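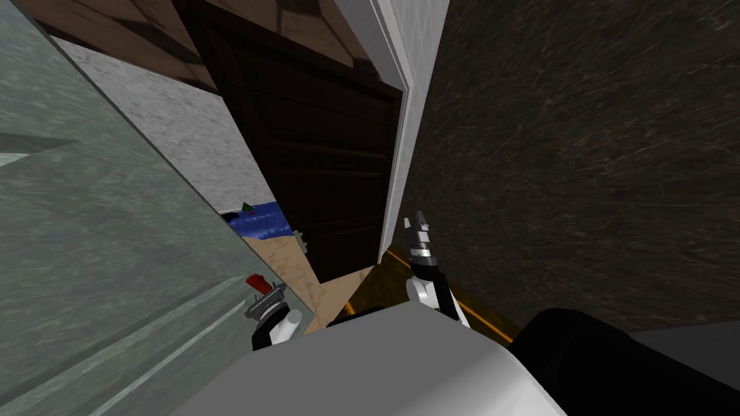 The practice house at Rireck, seen from the machine's side. Open day, May.

Analyn Espiritu had been told to stand at the back and not talk to the operator. She stood at the back. The screen was as wide as the wall, and on it the left hand was holding something red by the green panel.

"What is it?" she asked the woman beside her.

"They haven't said." The woman's badge read Veronica Jitaru. "He's been talking for ten minutes and he hasn't said."

Amado Aquino was still talking. The house did not exist, he told them. It was one of 200 they had built in software, and this one was number 2479 because the numbering had never been fixed. The machine learned its way around in there before it was let near a real kitchen. He said Verkar had wanted real kitchens from the start – he had talked them out of it.

Analyn had cleaned real kitchens for nine years. She looked at the dark door on the screen and the tan floor past it and thought about who would mop there.

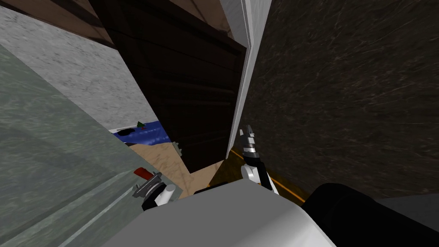
Imelda Calimlim wanted to know why it needed a whole house if all it did was hold things, and whether anyone had asked the people who lived in houses.

Amado said that was a good question. He drank some water. They had sent a form to 40 households, he said, and most had sent it back.

"I got that form," Analyn said, before she remembered she was not supposed to talk. "It asked how wide my doors were."

"And how wide are they?"

"I never measured. I know I have to turn the laundry basket sideways."

He wrote it down. The operator, a boy with headphones pushed off one ear, turned in his chair and looked at her for the first time.

"Which way sideways?" he asked.

She put her bag on the floor and held out her arms to show him.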